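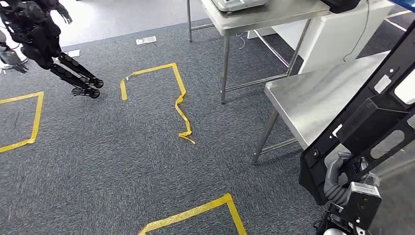 Figure 3. Yellow tape markings on speckled carpet. The right side of the middle marking is wavy and crumpled, and its lower end is peeled and twisted.

4.2 Tape markings on carpet

The second group of markings in our study are those made with adhesive tape on carpet. In the first group, treated in Section 4.1, the tape was applied to smooth floors and the loss of adhesion was small enough that we could report it in one table. On carpet the situation is different. The tape touches only the tops of the fibers, and the shape of the marking can change in several ways that do not occur on a smooth floor.

We distinguish three states of a strip. A strip is called flat when its whole length follows the carpet surface. It is called wavy when parts of it form small folds, so that its edge is no longer a straight line, although the strip can still be followed by eye from one corner to the other. It is called loose when at least one end has left the carpet. One strip may show two of these states at the same time, as on the right side of the middle marking in Figure 3, and in such cases we record both. Our first coding sheet allowed only one state per strip, and this was corrected after the pilot round in Kastdale.

The sample for this section has 802 strips, of which 290 belong to outlines with four sides. The others belong to corners, to open shapes such as the inverted U, or to single lines. Strips were recorded at the site in the state in which they were found, and the people who use the room were asked not to repair them before the visit. We did not ask who had laid the tape or how long ago, with the exception of the Cuesta rooms, where Carmela Paredes kept a notebook of all floor work since September. Her notes are used in Section 5 and are not needed for the coding itself.

A difficulty which we did not expect was the reading of open shapes. A U may be planned as a U, for example to show where a movable object enters its place, or it may be the rest of a rectangle which has lost one side. From the tape alone these two cases can often not be separated. In the Stukwood rooms we looked for flattened fibers or traces of adhesive along the missing side, and when we found neither of them the shape was coded as open, without a statement about its origin. Two coders did this work separately. They disagreed more often on open shapes than on any other type, and the disagreements were settled by a second visit and not by discussion over the photographs.

The same caution applies to angles. Many of the markings are not parallel to the walls or to each other. It would be easy to take this for careless work, but users of the rooms told us several times that the angle was chosen on purpose, because a thing placed there must be reached from a certain direction. For this reason we measure straightness only inside one strip. The relation between two neighboring markings is described but not scored.

Contrast was not a problem on dark carpets. Yellow tape on dark gray remains easy to see also when it is wavy, and the users we interviewed did not mention visibility as a reason to replace it. What they mentioned was the loose end. A loose end can catch a shoe or a wheel, and it also makes the size of the marked area uncertain, as the line no longer shows where the side should finish. In the Claturier rooms the usual repair was to press the end down by hand. Where this did not hold, a short new piece was laid over the old one – a practice that produces a thicker strip with a visible step, and that we code separately as "patched".

Strips shorter than 600 mm are included in the counts but left out of the straightness measure. With so little length, a single fold changes the value too much for it to be compared with the longer sides.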